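# "It asked me for help 114 times"

Cúc Thân had 15 years in at the Wergate sorting hall when the arms came, and she remembers the memo better than the arms. It said the new equipment would "free colleagues for higher-value tasks." She went and asked what the tasks were.

"They said they were still being identified," she says. "So I went back to my low-value one."

Her low-value one was sorting returns. Things people had bought and thought better of came in by the bag, and her table turned them back into stock: open, look, decide, drop it in a basket. Orange for resale, green for a second look. She still does a version of this. The arms, which everyone in the hall calls Mimus after the name on the start-up screen, do another version, at the next row of tables, with the same baskets.

We talk in the break room, where the vending machine predates the robots and is trusted less. Cúc has brought her own tea. I ask what changed first.

"The talking," she says. "We used to stand across from each other. Four to a table, and you could get through somebody's entire divorce before lunch. Then they moved the tables so the arms could reach, and now we stand in a line facing the same way, like a choir. You can't gossip sideways. You have to lean."

And the work itself?

"Slower in my hands, faster in my head. Mimus takes the easy stuff. A shirt in a bag, a box that's still a box. What comes to me is whatever it doesn't like. So all day I get the strange ones. Somebody's returned a lamp with one shoe. I used to get one of those an hour and it cheered me up."

What it doesn't like, it asks about. A request appears on a tablet, run by a program called Flernano, with a photo of the item and two buttons. During the first week in June she kept a tally on the back of a glove packet, and on the worst shift it reached 114.

"My son asks me for less," she says. "And he's nine."

Her supervisor, Tatsuya Kobori, has the tally pinned over his desk. He is a patient man with a dashboard. The target for a line is 800 items a shift, the same as before the arms, and he would like that noted, so I am noting it.

"I was told it would go up," he says. "I asked to leave it alone until people had stopped hating me. That was my entire negotiating strategy and I'm quite proud of it."

Has it worked?

"The number hasn't moved. I'd have to ask about the other part."

I ask Cúc about the other part.

"He's fine," she says. "He brought cake the day they switched it on. It had a robot on it in icing. We ate the head first."

She is fair about what has improved. Her shoulders no longer click when she hangs up her coat. The heavy bags are lifted for her, and the late shift, which used to be handed out as a sort of punishment, now goes mostly to people who ask for it, because it's quiet and you can put the radio on. Two people from her old table have retrained to look after the arms. They get a different color of vest and a little more money, and they have stopped coming to the break room on time.

She is equally fair about what hasn't. Seasonal hiring is down to a handful. Her niece had been promised summer hours and ended up at a garden center. Nobody was let go, a sentence I hear from four different people in one morning, each time in the same words.

"They didn't fire anyone," Cúc says when I bring it up. "They just stopped replacing. Phan retired and we got a card to sign. Used to be a card and then a new person. Now it's a card."

Phan's stool is still at the end of the line. The maintenance sheet has it down as "spare, seating."

There was training, of a kind. A visitor in good shoes spent a morning showing them how to pick things up "consistently," so the system could learn from them. Cúc was asked to sort at half speed and narrate. She narrated. Some of what she said had to be taken out of the recording.

"I told him, you want to know how I decide? I look at it and I know. He wrote that down. I saw him. He wrote, 'looks, knows.' I think of that whenever it asks me about a sock."

Does it get better?

"At socks, yes."

We walk out to the floor so she can show me where the line runs. People dip into the orange baskets without looking, the way you reach for a light switch at home. The arms take their time over it, and the pauses are what visitors notice. Cúc has stopped noticing. She talks straight through them.
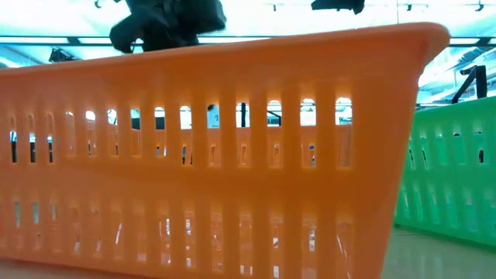 Jui-lin Yen thinks the pauses are the best thing that has happened to the hall. She had spent years, she told me, being hurried by people who had never sorted anything, and now there is a machine on the next table that stops to think in full view of management and is called advanced for it. She has started doing the same. When a manager walked by and asked if there was a problem, she said she was processing. He nodded and kept going.

"She did say that," Cúc confirms. "I wish I'd thought of it."

Giang Mạc, who wears one of the new vests, is less amused by the whole arrangement. He used to finish a shift with tired feet and go home. Now he finishes with a list of faults, and the list comes home too, on his phone.

"I wanted the job," he says. "I'd apply again. But when I was sorting, a bag never once messaged me at dinner."

Kobori says the dinner messages are being looked at. Cúc, who is standing behind him, mouths the words along with him.

I ask her, back at her station, whether she'd go back to the old tables if it were up to her. She thinks about it for longer than I expected. She'd keep the lifting, she says. She'd keep the radio. She would put the tables back face to face and let Mimus have the end where the draft comes in.

"And I'd want somebody on that stool," she says. The tablet lights up next to her elbow. She looks at the picture, presses the left button, and asks me to hand her the next bag.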